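From: Leonor Caldeira
Subject: Re: [trasby-campaign] Arnaud river list, and is the ferry worth it?

Hello all,

I read the message from February again last night and I saw that only the part on the ferry got a reply. I have now played Arnaud in the whole first season of our campaign, so I try to answer the rest. I quote the message in full because some people joined the list later.

> I am starting an Arnaud company for the second season and I would like to check my
> list before I glue anything. It comes to 274 points with the ferry, one captain, two
> groups of pikes, one group of crossbows and the mule train. Without the ferry I could
> take a third group of pikes and a standard.
>
> My questions:
>
> Is the ferry worth its points on maps that have only one river?
> Do the pikes still count as braced if they come off the ferry in the same turn?
> Does the mule train have to start on the table, or can it come in later by the road?
> And how do you paint the Arnaud yellow? Mine looks like mustard over black primer
> and like lemon over white.
>
> I have the printed book from Ludura, without the errata sheet. Thanks for any help,
> and sorry if this was discussed before.

No need to be sorry, the archive is very hard to search.

The ferry first. The answer you got was "never take it," and I do not agree. It is expensive, yes. But on the Trasby maps the bridge is always in the middle, and everybody knows it is in the middle, so the opponent puts his best shooters behind the mill and waits. In my first three games I did not take the ferry and I lost my captain on the bridge two times. After that I took the ferry in every game. I did not always use it to cross. Sometimes it only stayed at the bank, and my opponent moved a whole group of crossbows to watch it. For me this is already a good use of the points.

If the map has no river, please leave it at home. The campaign rules allow you to change up to one fifth of the list between games, and the ferry fits inside this limit. I mention it because I missed this paragraph for half of the season. It is in the chapter on winter quarters, where I would not look for it.

About the braced pikes. By the printed book, they count as braced at any moment when they "have not marched." Coming off the ferry is not called a march in the book, so by the letter they are braced. The errata sheet changes this: a group which leaves any vehicle, boat or ladder is treated as having marched until its next activation. I think the errata is right, but it makes the list weaker, and you should know it before you build around this trick. My way is to land the pikes early, on the turn before the fight, with the mule train between them and the enemy. It looks unkind to the mules.

The mule train can come in by the road from turn three if your scouts hold the road marker. If nobody holds it, you roll, and the roll is not good. I always start mine on the table. The extra ammunition for the crossbows is useful mostly in the first two turns, and later the crossbows are either dead or too far from the mules to profit from them.

So, with your list, I would keep the ferry, keep only one group of crossbows as you have it, and I would think about the captain. The cheap captain has command range of a hand and he cannot give orders across water. This is written in very small print under his profile – I had to read it with my phone. If your captain goes on the ferry and the rest stays on the bank, the rest will do nothing for a full turn. It happened to me in the game at the salt works, and my opponent was very polite about it.

Now the yellow. Everybody has a different method and I can only tell you mine. I do not use black or white primer under it. I use a warm light brown from a spray can, then one thin coat of Stakton ocher over all the cloth. The color number is 737 on my bottle, but the older bottles have no number, only the name, and the old color is a little greener. Let it dry completely. Then I paint the upper folds with the same ocher mixed with ivory, never with white, because the white makes the lemon effect which you describe. In the deep folds I put a thin reddish brown. If I use the usual dark brown wash, it goes to mustard immediately. For a group of pikes this takes me two evenings if I do not paint the faces.

The shields are another matter. The Arnaud shield is half yellow and half dark blue in the book, and the line between them must be straight or the eye goes there first. I paint the blue first and the yellow after, with a thin strip of masking tape, and I correct it with the blue. If somebody has a better order, please write to the list, I still have many shields to do.

One more thing which was not in your questions but which concerns all of us. For the second season I propose that we agree on the table size before we begin. The book says 44 inches on the short side, and we have played on everything from a kitchen table to a door. On the narrow tables the crossbows reach the other bank from their starting position and the river means nothing. I know not everybody has space for the full size. Maybe we can say that on a smaller table the starting zones become smaller too, in the same proportion? I tried it in two games and it worked well, only the cavalry players complained a little.

I also want to ask if we can write down the results in the same format this time. Last season some people sent the points, some people sent only "won by a lot," and when I made the ranking I had to guess. Please send: the map, both companies, the points lost by each side, and who holds the mill at the end. This is enough.

The list of maps for the second season is not fixed. I would be happy to have the salt works again, and the monastery with the two wells. I would be less happy to have the marsh, where all my pikes move at half speed and the game ends in the dark. But if the majority wants the marsh, I will play the marsh. 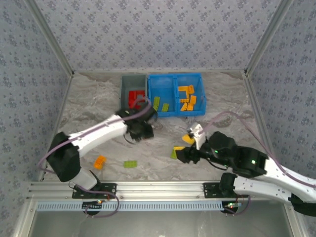 If you prefer another map, write it in a reply to this thread and I will put it on the list with the others. I can host evening games from seven o'clock, and I have a spare Arnaud book to lend.

Best regards,
Leonor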